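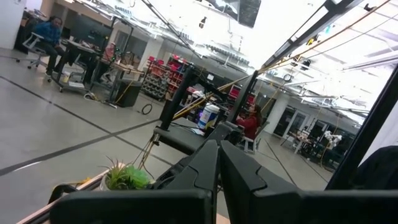 Potted plant on the table edge, with the cables behind it

Spiky plant on a shared work table, cables right behind it. Where should it go?

Posted by Xiomara Doucet in Houseplants & Workspaces

I keep a small spiky-leaved plant in a white pot at the edge of our work table. The table is light wood and I'd like it to stay that way. There is a clamp on the same edge next to the pot, and a bunch of cables hangs down behind the plant. More cables, the yellow ones, run up toward the ceiling from the black metal stand.

I don't know what the plant is. It came from Villanueva, the garden store near us, and the tag only said "green plant, bright room." I have had it since December. It gets a drink whenever I remember. Two of the lower leaves have gone brown at the tips and the rest look fine to me.

What I want to know is whether it can stay on the table, how much water it should get, and how to keep water away from the cables. The desks at the other side of the room are taken up with a monitor and other equipment, so I can't just move it there. The window sill is out too, as the heater is under it.

3 replies

Tilier
Brown tips on the lower leaves are normal on a lot of spiky plants and two leaves is nothing. Snip off the brown part with scissors if it bothers you.

For water, stick a finger in the soil up to the second knuckle. If it's dry, water it. If not, leave it another few days. Carry the pot to a sink, water it there, let it drain until it stops dripping and then bring it back. That takes care of the cable problem because you never pour anything at the table. I do mine last thing in the afternoon and leave them in the sink while I pack up.

Does the pot have a hole in the bottom? If it doesn't, you need to give a lot less each time. Put a saucer or a cork mat under it either way. I had a pot on bare wood for one summer and the ring never came out, even with sanding.

As for the spot, I'd bring it in from the edge by a hand's width. Pots that small tip over easily when a sleeve catches the leaves.

Jamton
get a fake one. mine is 36 months old and still looks great

Mornenen
Agree with the sink. I'd also tie up the hanging cables before worrying about the plant. Hook and loop strips work and you can undo them later, zip ties are a pain when you need to swap one cable. Leave a bit of slack at the plug end.

We have a tray under ours that holds some 600 ml, way more than a plant that size would ever leak. Probably overkill but it was in the cupboard.

Can't tell you what the plant is. If you post a close-up of the leaves in the plant ID section somebody will know.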